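**Lustero table top, white**

The Lustero is a plain white top for a work table or a kitchen side table. We sell it without legs, so you can put it on the frame you have already, or on the Bivby trestles, which we keep in stock in two heights.

The surface is smooth and closed, and it is made for daily wiping. A damp cloth and a little washing-up liquid are enough for most marks. For ink or glue please try first the Mistix cleaner, which we send in a small bottle with every top. Leave it for 15 minutes and wipe it away with clear water. Do not use steel wool or scouring powder, they make the surface dull and this cannot be repaired.
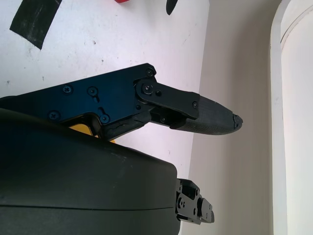
If the table will stand against a wall, leave a gap of 15 mm behind it. Floors in older houses are seldom level, and with the gap you can turn the feet of the trestles without scratching the paint. Customers who want no gap can order the Ban edge strip, in white or pale grey. It is pressed on by hand and can be taken off again.

**Measures and weight**

- Depth: 58 cm
- Thickness: 30 mm
- Length: made to your order, in steps of 15 cm
- Edges: straight, corners lightly rounded
- Holes for the trestles: drilled by us, on request

**Delivery**

Tops are cut in our workshop after the order is paid. Kerubo Kaijage checks every order before the saw starts and will write to you if a measure looks strange, so please look into your e-mail on the day after ordering. Within 300 km we bring the top by our own van. For longer distances we use a carrier, and two persons must be at home to lift it from the pallet.

A top that was cut to a wrong length by us is exchanged without cost. Cut tops cannot be returned for other reasons. If you are not sure about the colour, ask for a sample piece and keep it some days in your room, in daylight and also in the evening with the lamp on.

Questions about trestles and drilling are answered by Chae-won Cha, in the mornings until noon. The workshop is closed for the first half of May, and orders from this time will be cut when we are back.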